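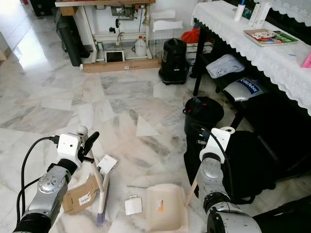 Chores and Machines: Your Questions

Last updated November 2020

We get a lot of mail at Huslow on the subject of robots and housework, and much of it asks the same few things in different ways, so I've gathered the most common ones on one page. If you wrote in and recognize your own question, thank you! I've trimmed some of them a bit. The answers are mine, so please send complaints to me and leave the nice people at the front desk alone. - Liesbeth Peeters

Can a robot sweep my floor yet?

It depends a great deal on what you mean by sweep. If you mean "go over an open floor and pick up dust," then yes, the little round vacuums have been doing that for years, and plenty of our readers swear by them. If you mean what my mother meant, with a brush in one hand and a dustpan in the other, then we are in much younger territory. A machine with two arms can be taught to hold both tools and bring them together, and on a good day it will push a small pile of scraps over the lip of the pan. Then comes the part people forget, which is lifting the pan level, carrying it to the bin and tipping it without losing half on the way. That last stretch is where I see most of the trouble.

We kept a tally in June while testing at the Van Beek alterations shop (they were very patient with us). Out of 426 tries at the whole job, from picking up the brush to emptying the pan, the arms got all the way through on 40. I thought that was wonderful and my husband thought it was terrible, so you can make up your own mind.

Why is a dustpan so hard? My six-year-old can do it.

Your six-year-old has a remarkable pair of hands. Think of everything that goes on when you sweep thread ends off a smooth floor. You feel the edge of the pan touch down. You tilt it a little when it doesn't sit flat. You notice the one piece that skipped off to the side and you go after it, and you ease up on the bristles so that you don't flick the rest across the room. An arm with two stiff fingers gets very little of that feeling, and has to work it out mostly from what its cameras tell it. A shiny floor with a bright window reflected in it makes life harder still. So does a patterned one, where a gray vein in the stone and a bit of gray lint can look like cousins.

Does the room have to be tidy first?

Well, this is the sore point, isn't it? The tidier the room, the better the machine does, and a person with a tidy room has the least need of a machine. We do test in rooms with things in them. Boxes, bags on the floor, books on the table, a cord hanging down from somewhere. I've come to feel quite strongly about this, and I get grumpy when somebody sends us a demonstration film made in a bare white room with one sock in the middle of it.

If you're planning to try any sort of floor robot at home, lift the straps and cords first. A loop of strap can stop a good machine faster than a flight of stairs.

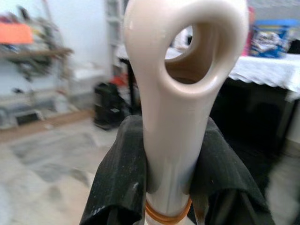 Huslow Notes, Issue 19

What about the tools? Do I need special ones?

For a two-fingered gripper, the handle matters more than almost anything else about the tool. Smooth round handles are pleasant in a human palm, but between two flat fingers they like to turn. You pick the thing up facing one way and by the time it reaches the floor it's facing another. A rubber band wound around the shaft is an old trick from the kitchen drawer, useful on jar lids and just as worth trying on a handle, and it costs next to nothing. You can also put some grip on the fingers themselves with a rubbery or fabric covering. Those coverings scuff with use, so look them over now and then.

A loop at the end for hanging the tool on a hook is a mixed blessing. It gives the gripper a second place to take hold, and it's a dandy place for a fingertip to get stuck. Gruvent, who make the finger pads we've been using lately, suggest gripping well down the straight part of the handle, and that has been our experience too.

Please don't buy a brush that is sold as "robot ready." I have tried a few and I went back to the plain one.

We run a small sewing shop. Could a machine clean up around the tables?

I love this question, and we had it from three shops in the same week. Under and around a sewing table is a fussy sort of place. There's a pedal down there, a motor up top, cords, crossbars, and usually a jug or a can of something tucked in by the frame where it's handy. A person crouches and reaches around all of it without thinking. For an arm, each one of those is a thing to bump into, and a foot pedal is a thing you particularly don't want bumped!

What I told all three shops is to turn off and unplug the sewing machines before any automatic cleaner goes to work nearby, to let it have the open aisle, and to keep doing the corners by hand. For the aisle alone a floor vacuum on a timer will earn its keep. The Vundby we have on loan to Van Beek does theirs after closing, and they tell me they mostly just empty it in the morning and pick the long threads off the roller. Long threads are the enemy of rollers, so keep a seam ripper handy.

Can it fold, put away, wipe, load?

Folding a square towel, yes, slowly, if someone has laid it out nicely. A fitted sheet, oh my, no. Putting away is fair when everything has one home and poor when you're the sort of household (like mine) where the scissors live in four places. Wiping a clear table goes rather well. Wiping a table with a lace cloth on it is something I wouldn't let a machine near, for the sake of the cloth. As for loading a dishwasher, I've watched it done with plastic plates and everybody clapped, but I'd still keep your good glasses to yourself.

How long before I can buy one that does the lot?

I really don't know, and I've been wrong about this before, in print, so I've stopped giving years. My own hope is for something modest: a machine that will take on one dull job in one familiar room and do it on most evenings without being watched. I'd be delighted with that.

Is it safe to have the arms moving with children or pets about?

The ones we test are research machines, and we keep everybody out of reach while they're running, with a stop button in somebody's hand the whole time. I wouldn't have one going with a toddler in the room, and our office cat has been moved upstairs for the season, with a heater and a great deal of sympathy.

How do I send in a question?

By mail or through the form, marked Chores, Box 3556. Tell us what kind of floor you have, what tool you use on it now and what it is you're most tired of doing. Photographs are welcome, and please don't clean up first.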